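I knew something was up when I walked into the Wuvier workshop and heard a whole room of people saying "stop, stop, stop" at a gripper that had no intention of stopping. By the time I had my coat off they'd pulled the power on the bench unit, and Gyula Lakatos was picking bits of a squashed bottle out of a drive belt with tweezers.

So, the short version: the firm has paused all of its powered gripper work after a force limit failed to kick in. Everyone's okay! Fidelina Mosquera got a pinched fingertip when she reached in to free the bottle, and she had a bandage on it and a cup of tea in the other hand when I talked to her. She was more annoyed about the mess than the finger.

"It closed, it hit the bottle, and it just kept closing," she told me. "I've worked with that thing since February and it has never done that."

The gripper is supposed to back off once the squeeze goes past a set level. It had 725 clean grabs behind it on the current software — they keep a tally on the wall and they're pretty proud of it — and then it had 3 bad ones in a single morning. The first two only dented things, so they were written up as a clumsy setup. The third one is the one that got Fidelina.

While the powered unit is down, the team is still practicing grabs by hand with the unpowered tool, out on ordinary cluttered desks where the real trouble with bottles and jars tends to show up.

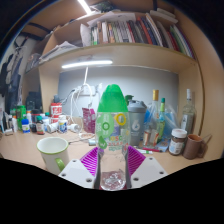
**STENDESCOMBE, December 19, 2020** —

Clear plastic bottles like the one between those magenta pads are a good part of the headache, according to Hernán Condori. He runs the testing side, and he let me have a go with the hand-held version (I dropped a marker twice and then gave up). A hard glass jar pushes back right away, he says, so the sensor gets a nice strong signal. A thin plastic bottle gives a little, then gives a little more, and the software can read all that giving as "not there yet."

That's the theory, anyway. Gyula has a different one. He thinks a sensor cable behind the left finger of the powered unit was rubbing against a bracket and cutting out whenever the jaws got close together. He showed me the cable, and sure enough there was a shiny worn spot on it about where you'd expect. He and Hernán have a friendly argument going, and I got the feeling it had been going for a while before I showed up.

Both of them agree on the part that bothers me most. When the sensor signal drops out, the controller treats it as zero force. No reading means no squeeze, so it keeps on squeezing. Ulises Benavides, who wrote a chunk of that code, didn't try to wriggle out of it. "A missing signal should have meant stop," he said. "I had it on my list." He's changing it now, and the new version will open the jaws if it loses the sensor for even a moment.

I also asked about the stop button. There is one, but it sits on the far end of the bench, and Fidelina couldn't reach it with her hand where it was. Leidy Usuga was the one who ran over and yanked the plug. She's asked for a second button on the near side plus a foot switch, and the parts for both were already in a box by the door when I left.

Before the powered unit goes back to work it has to get through 280 grabs on a mix of soft and hard containers, with the sensor cable pulled out on purpose during some of them. Hands stay out of the jaws until the power is off, too. That was always the rule, Leidy says, but it's on a sign now.

Muñoz, the packing company that was hoping to try the gripper on its own line, has been told to expect a delay. I called them and got a pretty relaxed answer — they'd rather wait. Hernán wouldn't give me a restart date, and Gyula was already back under the bench with a flashlight and a new length of cable.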